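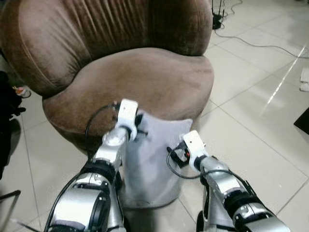 # El sillón marrón y su paño

El sillón llegó a casa en junio, en la furgoneta de Stavros Psarras, envuelto en una manta de mudanza que olía a perro. Desde entonces ha sido asiento, perchero, mesa de correspondencia y, durante una semana que preferimos no comentar, almacén de calcetines sin pareja. Esta página de la galería se ocupa de él y de la tela clara que le hace compañía. El resto del salón tendrá su turno cuando esté presentable — es decir, que no hay prisa.

## La ficha, para quien la pida

- **Pieza:** sillón redondo, de los que abrazan un poco más de lo que uno ha consentido.
- **Tapizado:** terciopelo marrón, con pliegues verticales en el respaldo.
- **Procedencia:** almacén de Christodoulou, al fondo, detrás de los espejos.
- **Número de etiqueta:** 1098. Durante unos minutos creímos que era el precio y ya nos estábamos despidiendo.
- **Nombre oficial:** modelo Brollbridge.
- **Nombre real:** el Marrón.

## Sobre el respaldo

Los pliegues bajan desde arriba hacia el asiento como una cortina de teatro que se hubiera sentado a descansar. En la tienda me parecieron elegantes. En casa he descubierto que son, además, un sistema de archivo: las migas finas van a los de la izquierda y las horquillas de Malou Blöndal, a los de la derecha. Con la boquilla estrecha del aspirador se recupera casi todo, incluida una entrada de cine que ya dábamos por perdida junto con la película.

La luz le cambia el color según el pelo del terciopelo. Donde los pliegues sobresalen tira a topo; en lo hondo es chocolate y no admite discusión. Malou sostiene que el conjunto es «castaño». Yo digo marrón, como la gente que paga el transporte.

## Sobre el asiento

El cojín es grueso y redondeado, con el borde delantero abombado hacia quien se acerca. Tiene zonas más claras y alguna marca tenue en el pelo. En el almacén lo llamaron «pátina», palabra que desde entonces aplico a todo lo que no pienso limpiar: la pátina del horno, la pátina del parabrisas.

Se puede cepillar, y se cepilla. Uso un cepillo blando, siempre en la misma dirección, y el asiento queda uniforme hasta que alguien se sienta, con esa manía que tiene la gente de sentarse en los asientos. He probado también el vapor, a dos palmos y con poca fe. Las marcas se levantaron un poco; las claras siguen ahí y les he cogido cariño.

## Sobre el paño

Lo compramos en Metley, en un montón de saldos, sin que la etiqueta aclarase si era toalla, funda o declaración de intenciones. Es pálido y grisáceo, y ha recibido más nombres que un gato de barrio. Yo lo llamo «el paño» porque así no me comprometo.

Sus funciones reconocidas son las siguientes:

1. Proteger el asiento de las visitas.
2. Proteger a las visitas del asiento, cuando llevan pantalón claro.
3. Estar en la lavadora justo el día en que hacía falta.
4. Esperar doblado en el brazo del sofá a que alguien lo guarde.

Lo de doblarlo merece párrafo propio. Para un trozo de tela tan sencillo, nos las hemos arreglado para tener dos escuelas. La de Malou agarra por las esquinas de arriba, deja que el resto cuelgue, espera a que la tela se calme y solo entonces junta los bordes. La mía lo extiende sobre el asiento, lo alisa con el antebrazo y lo dobla allí mismo, lo cual deja el paño impecable y el terciopelo peinado a contrapelo en forma de rectángulo. 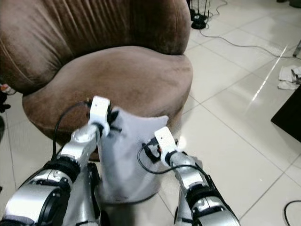 Con la escuela de Malou conviene coger la tela bien tensa por arriba, de modo que el peso haga el trabajo de la plancha. Delante del sillón hay sitio de sobra, y además el marrón del fondo tiene una virtud práctica: sobre él, un paño claro enseña enseguida si va torcido. Con la pared blanca del pasillo me he engañado muchas veces.

Después viene el pliegue por la mitad, otro por la mitad de la mitad, y una decisión filosófica sobre si el tercero hace falta. En el estante de Hiko, que es el de abajo y el más mezquino, caben 4 paños con tres pliegues o 2 con dos. Escribo las cifras así porque están escritas así, a lápiz, en el canto de la balda, de mano de Malou y con un subrayado que considero dirigido a mí.

## Mudanzas pequeñas

El Marrón pesa unos 7 kilos más de lo que uno calcula al mirarlo. Stavros lo metió por la puerta de lado, con el respaldo por delante, después de medir el hueco con el mango de una escoba y de decir «entra» en un tono que no era exactamente una pregunta. Entró. El marco de la puerta conserva un roce a la altura de la cadera (pátina).

Ha vivido junto a la ventana, donde el sol de media tarde le daba de lleno y me tenía en vilo por el color. Luego pasó al rincón de la lámpara, con el inconveniente de que nadie podía levantarse sin pegarle un cabezazo a la pantalla. Ahora tiene suelo despejado a la derecha y eso facilita mucho pasar la mopa, operación que sigo aplazando con argumentos nuevos.

Por abajo, la tapicería cae casi hasta el suelo. Muy vistoso, y muy cómodo para las pelusas, que allí hacen vida de comunidad y creo que ya eligen representante.

## Notas de cuidado que sí seguimos

- Nada de café en el borde delantero. Parece plano y es una rampa.
- El cepillo, de arriba abajo en el respaldo y de atrás hacia delante en el cojín.
- El paño se lava aparte. La vez que fue con una camiseta roja volvió igual, pero la camiseta salió con pelusa para varios inviernos.
- El que se siente el último, alisa. Norma vigente desde junio, con cumplimiento desigual.

Stavros ha preguntado si lo vendemos. Le hemos dicho que no, y ha pedido que le guardemos la manta de mudanza, que sigue en el trastero y sigue oliendo a perro. Puede pasar a recogerla cualquier tarde después de las seis.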